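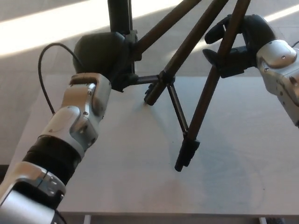 Photo: Yoon-hee Shim

August 27, 2021

I went to the Annelies Aigner show twice, because the first time I came out annoyed and wanted to be sure it was the work that annoyed me and not the parking.

It was the work. Well, it was some of the work, and it was most of the writing on the walls.

If you haven't been following, Aigner is the painter everybody at the grey end of town has been talking about since April. Large canvases, lots of chalky white, a single band of colour dragged across the lower third. Sustari has given her the whole ground floor, with 14 paintings in the main room and a handful of works on paper down the corridor to the toilets. The show is called Ki. No explanation of the title is offered, and when I asked at the desk I was handed the same folded sheet I was already holding.

The sheet says Aigner "interrogates the horizon." I have now read that sentence more times than I'd like. How do you interrogate a horizon? What did it say? Further down we learn that the paintings "resist the viewer," which in my experience is what gets written when a painting is a bit dull and somebody has to fill a page by Thursday's print deadline or whatever deadline they keep.

I'm being unfair, a little. There are two pictures in there I'd happily look at for a long while. The one on the left as you come in, Low Water, has a band of dirty orange that goes green where it crosses the white, and up close you can see she scraped it back and had another go, probably more than once. It looks like somebody changed her mind in front of you. The small one beside the fire door is good too, and it isn't even on the list of works. I asked about that as well. Same folded sheet.

The rest look like the first one with the mind-changing taken out. Same band, same height, new colour. My friend I-seul Min, who paints and is more generous than I am, thinks that's the point and that repetition does something to you if you let it. I stood there and let it. My back hurt. She says I always do this with abstract work and would have been kinder if there'd been a boat in it. Possibly! But I've sat through whole afternoons with paintings that had no boat in them and come home pleased.

What bothers me more is how quickly a show like this gets its reputation. Aigner's last outing was at Plollow, which is a lovely space and about the size of my kitchen, and it closed early with hardly a word written. I saw it. Rougher paintings, worse lighting, much better show. Eleven months later there's a catalogue with an essay by Jong-dae Hwang, an edition of 1000, and people who never set foot in Plollow are telling me they've "always admired the early work." Which early work? It was in a drawer.

The Hwang essay is worth a paragraph because it's the best defence she's had. He argues that the flat, even surfaces in the newer canvases are a refusal of showing off, and that we've all been trained to look for the artist's hand and get sulky when it isn't offered. I think he's right about the sulking. But he then spends four pages on the orange passage in Low Water, the one place where her hand is all over it, and barely mentions the others. I'd call that evidence for my side.

Then there's the price of the thing. The catalogue is 38 dollars, soft cover, and the colour reproduction is off. The orange has come out as a sort of tinned salmon. Giltel did the printing according to the back page, and I don't know whether to blame them or the files they were sent. Either way, look at it before you pay for it.

Yoon-hee Jin is giving a talk in the gallery before the show comes down, and I'll probably go, if only to hear somebody pressed on the title. She's usually a good, plain speaker and has written about Aigner since before it was fashionable, so if anyone can talk me round it's her.

Entry is free. Go in, turn left, look at Low Water, then find the little one by the fire door. The works on paper are hung too low and you'll be in the way of the toilet queue, but the third one along is worth bending for.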